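Climik opens garment folding and laundry care service in Raltville
Raltville, Wed 26 February
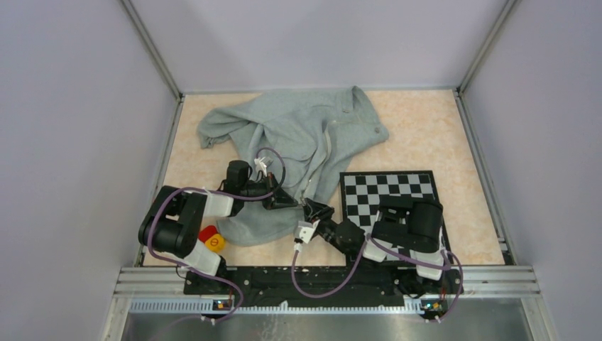
What does the new service cover?
Sorting, folding and bagging of household clothing, along with small repairs such as replacing a lost button. Washing and ironing are booked separately.

Climik has opened a garment folding and laundry care service at its Asante building in Raltville. The service takes everyday clothing, including sweatshirts, shirts, trousers and children's wear, and returns it folded to a fixed size. Bed linen will be accepted from September.

Each garment is laid out on a smooth tabletop and handled singly. Sleeves are straightened first, then collars and plackets are set flat. Buttons are left undone on jersey items so that the fabric lies evenly. The sides are folded to the centre line and the hem is brought up to the collar. Heavier knits are folded once fewer to avoid a hard crease at the chest.

Orders are packed in Dalto bags, a reusable type with a flat base. One bag holds up to 18 folded garments of mixed sizes. Orders handed in before noon are ready within 2 working days. The site has capacity for 1000 garments a week, and 178 households registered during the trial period.

"Sweatshirts are the slowest item we take," said Virgilio Salazar, operations manager at Climik. "The sleeves are bulky and the ribbing pulls the hem in. We set the fold size by the sweatshirt and worked down from there."

Customers are asked to empty pockets and to fasten zips before handing items in. Garments with loose trim should be placed in a separate bag and marked. Coats, leather and items with sewn-in wiring are not accepted.

Bags may be handed in at the front counter of the Asante building on weekdays. Prices are listed by garment type at the counter and are the same for folding only or folding with repair assessment. Repairs are quoted before work begins.

Press enquiries: Virgilio Salazar, Climik, Asante building, Raltville.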